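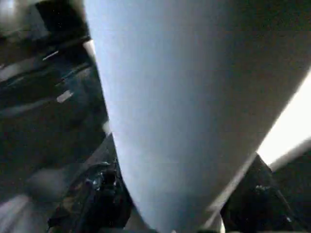 Pale blue-gray, matte, narrow at the bottom. No label on this side.

Do you need a tray for your cups?

Every spring someone tells me a divided tray will fix the kitchen counter. I bought one last April, a Pinenard, for 18 dollars, and I'm still not sold.

The pitch is that everything gets its own spot. Fine, but the spots are somebody else's idea of what you own. Take your widest cup to the store and try it in the round slot before you pay. Mine wobbled. The cups I use most ended up beside the tray, where they had been all along.
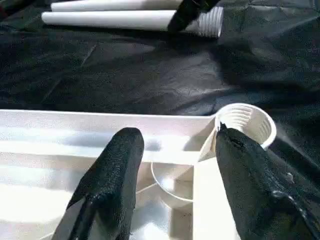
Davina Crichton

White plastic is the other thing. It looks clean on the shelf and shows every coffee ring by the end of the week. Tips pages say baking soda. I tried it for 10 minutes, then tried dish soap and an old toothbrush, and couldn't tell the two sides apart. Use the soap.

Corners are the real nuisance - crumbs go in and stay. A dry paintbrush gets more out than a cloth does. If the walls inside come down in steps, brush from the top one.

As for wrapping cups in dark cloth before a move, I have my doubts there too. Cloth slides. My neighbor Morven Leckie swears by old T-shirts and has chipped two rims that I know of. Paper inside, cloth outside, and a snug box did better for me.
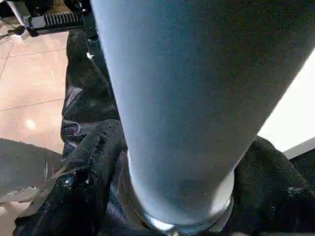 Smooth sides, shiny rim, dark folds to the left and right.

Skip the fancy drawer liners as well. A folded dish towel holds a cup still, and you can wash it.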